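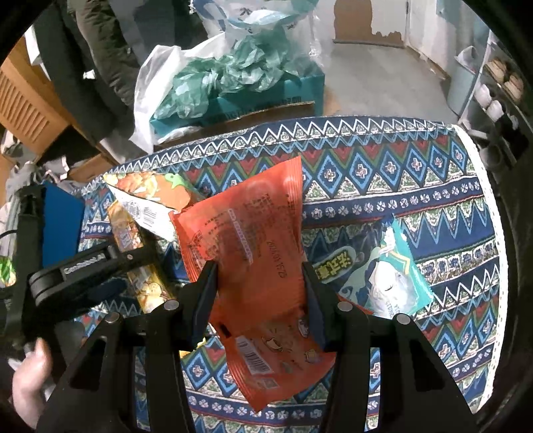

3 min read

26/03/2025

Final germination counts today for the two hemp varieties. Both lots were set up the same way, 500 seeds each, on damp paper in the lidded trays, on the bench in the old dairy. The room was kept at a steady temperature with the thermostat heater. The overnight trace shows one dip, when the heater tripped, and I have noted it on the sheet.

Trestitz: 476 normal seedlings, so 95.2 per cent. The rest were mostly dead seed, soft when pressed, with a handful of short stubby roots that I classed as abnormal. No mould to speak of. Vigour even across the trays.

Hsueh: 74 per cent. This is the farm-saved lot from the far end of Brevascombe, combined late in a wet spell and dried on the floor with ambient air. I expected it to be lower than the bought seed but not by that much. A good share of the failures had split hulls, which points to the drum speed at harvest. Some grey mould on two of the trays, spreading outward from the split seed. I took the mouldy ones out as I found them and counted them as dead.

The label on the Trestitz bags gives a minimum figure, and the lot is comfortably over it. Seed cost was £1,980 delivered. Filed the invoice with the licence papers.

Sowing rate for the Hsueh will have to go up if it is used at all. The sum is simple enough (target plants divided by germination and then by expected field emergence), but field emergence is the weak term. Last year I used one value for both fields and the heavy ground came up thin along the whole of the lower headland. This time I will use a lower value there and leave the light ground as it was.

Yatziri Lozano rang in the afternoon about the sample bags. Prastlow want the retest sample drawn from at least several points in the heap, with a proper spear, and not scooped off the top as I did in December. Their result then was better than mine is now. Either the sampling was poor or the lot has gone back in store, and I can't separate the two from the figures I have. She will send the sampling sheet. Borrow the long spear for it.

Moisture on the Hsueh heap read a little high at the wall side and normal in the middle. Meter was checked against the reference grain before and after. Turned the wall side by hand and put the small fan on it.

Soil too cold to drill. Thermometer at drilling depth, read mid-morning, three places in Long Piece, all below where I want them. The seedbed itself is nearly right. One more light pass with the harrow, then roll, and leave it. Hemp dislikes a capped surface more than it dislikes waiting.

Drill calibration done on the Trestitz, static, by turning the land wheel and weighing what came out. Two runs agreed closely, and a third was off due to a blocked coulter, cleared and repeated. The setting is written on the inside of the hopper lid in paint pen. It holds for the Trestitz only. The Hsueh seed is smaller and will run faster through the same gate, so it needs its own calibration.

To do: order more test paper, replace the heater plug, send the field map with the licence return, ask Prastlow whether a hull damage score can be added to the retest.

Heater left on, trays washed and stacked.

Filed under: Hemp growing, Seed & germination

Contact | © Brevascombe Field Diary | Back to top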